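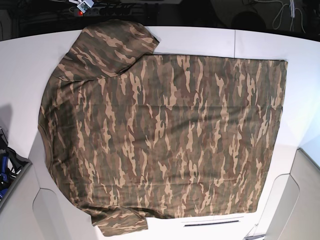

Why Do Race Cars Weave From Side to Side Before the Start?

If you've ever watched a motor race from the very beginning, you may have noticed the cars rolling along in a long line, wiggling left and right like a family of ducks (very noisy ducks, I admit!). They are warming up their tires, and there's a lovely bit of science in it.

Racing tires are made of a special rubber that grips best when it is hot. Think of a piece of modeling clay that has been sitting in a chilly room. It's stiff, and it doesn't want to stick to anything. Squeeze it in your hands for a while and it goes soft and tacky. Tires are a little like that. Weaving bends and squashes the rubber, and all that bending makes heat. Braking hard helps too, because hot brakes pass some of their warmth along to the wheels.

Let's imagine a track called Tastemmont, where the long straight runs for 410 meters before a tight corner named Athanasiadis. A driver from the Prurnov team arrives there on cold tires, presses the brake, and the car slides wide. The Brindix driver behind has tires at 100 degrees Celsius, turns in neatly and slips past. Same corner, same kind of car, but 2 very different sets of tires!

Can tires get too hot? Oh yes. Then the rubber goes greasy and wears away quickly, so drivers have to look after them all through the race.

You can feel the same kind of heat yourself. Rub your palms together quickly and press them to your cheeks. Toasty, aren't they?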